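Nunico Kitchen Bench — simulated test cell

A ready-made kitchen for checking a robot arm against your handling rules before it goes near real crockery. Worktop, sink, wall cabinet and plated food are all included.

Rule 1: the hand stays clear of the sink walls on approach.

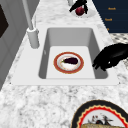
Agnes Engebretsen asks whether touching the rim should count as a fail. We'd log it as a contact and let the site decide.

Rule 2: set a force limit for each item before the run starts. The bench will not start without one.

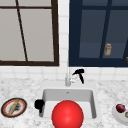 Sink and worktop, Nunico Kitchen Bench

Cabinet doors count as moving obstacles. Plan for them open as well as shut.
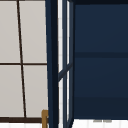

Render: Nunico / Haugland

We suggest 200 runs per task, with more than 62 logged in full — joint positions, contacts and stops. Keep failed runs in the log.
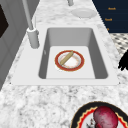
Change the food between runs but leave the limits alone, or the results can't be compared. Licences cover six seats. The Valtine export format is supported.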